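Dulley Summer Strings: Frequently Asked Questions

What is Dulley Summer Strings?
It's a nine-day chamber music camp for violin, viola, cello and bass players, held every July in the old Waltard school building in Dulley. You'll be put in a quartet or quintet on the first evening, and by the second morning you're rehearsing! Everybody also plays in the camp orchestra, which meets after lunch.

How good do I have to be?
If you can get through a Haydn quartet part at a moderate speed and enjoy it, please apply. We take players from 16 up, with no upper limit, and our groups mix ages all the time (some of our best ones have had forty years between the youngest and the oldest player).

Do I need to send a recording?
Yes, two short pieces in different styles. A phone recording is fine, and piano accompaniment is optional. We listen to every single one and love doing it.

Can I apply with a group I already play in?
Absolutely. Send one recording of the whole group and list everyone's name on the same form. You'll stay together for your main piece and get mixed up with other people for the second one, which is half the fun.

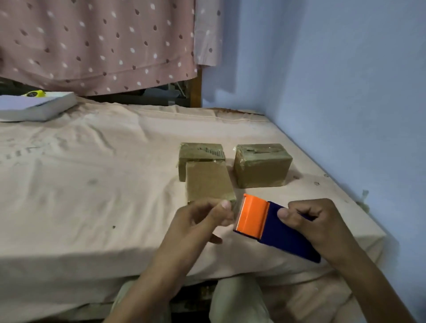 What music will we play?
Your main piece is chosen for you and the parts are mailed in May, so you have time to practice. Last summer's list had Dvořák, Fanny Mendelssohn, Shostakovich and a wild little quintet from the Lukáč collection that the basses are still talking about. The camp library has 171 sets of parts, and you can borrow any of them for evening sight-reading.

Who are the coaches?
The Siron Quartet is in residence for the full nine days, joined by a bass coach and a visiting violist. Each group gets a coaching session every morning, and you'll work with at least three different coaches.

Is there a final concert?
Two of them! Groups play on the last two evenings in the Waltard hall, which seats 200. Family and friends get in free.

Where do I stay?
Rooms are doubles, upstairs from the practice studios. Bring a towel and a folding stand with your name on it. Quiet hours start at 11 p.m., though the basement studios stay open until midnight for anyone who can't stop.

When will I hear back?
Applications close at the end of February and answers go out in March. Bass players, we always need more of you, so write to us even if you've missed the deadline.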